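Week 6: Why the line moves when you're not in it

Okay, picking up where we ran out of time. Last week I gave you the coffee shop with one register and asked how long the average person waits. Most of you said "not long, the barista is faster than the customers show up." True, and it still gets you a line out the door at 8 a.m.

The thing to hang on to is how busy the server is. If customers take up half of the barista's time, the line is usually short or gone. Push that to ninety percent and the wait doesn't just go up a bit, it shoots up! I drew the curve on the board and it looks like a hockey stick. Please copy it into your notes by hand (I mean it, drawing it helps).

Why does this happen when there's still slack left? Bunching. People don't arrive on a neat schedule. Three walk in together, then no one for a while, and the barista can't save up the quiet minutes and spend them later. A quiet minute is just gone.

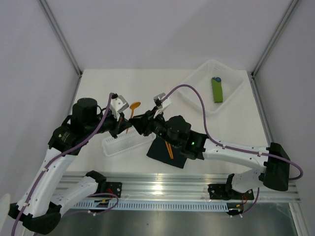
So what can you do about it? You can add a server, you can speed up the one you have, or you can smooth things out. Smoothing is the one people forget. The Drotwood library case in your reader is a nice one: same desk, same two clerks, but they moved the school pickups to the afternoon and the morning line mostly went away. I love that case because it cost them a sign on the door.

Next, Little's Law. Average number in the system equals arrival rate times average time in the system. If 100 people an hour come into the post office and each one spends six minutes there (a tenth of an hour), you'll find 10 people inside on average. Notice I never told you how many windows were open. You don't need it! Watch your units, though. Half the wrong answers on last year's homework were minutes mixed up with hours.

One line or several? Svenja Gruber asked this after class and it's a great question. A single line feeding all the windows is fairer, and you can't get stuck behind the guy with the shoebox of coins while the next window sits idle. Stores with big carts often go with separate lines anyway, mostly for floor space.

For next time: read Steiner, chapter 4, skip the proof. Do problems 2, 3 and 7. Number 7 has a typo, the arrival rate should be per hour. The January practice sheet is still up if you want more. Office hours are in room 213, same time as before.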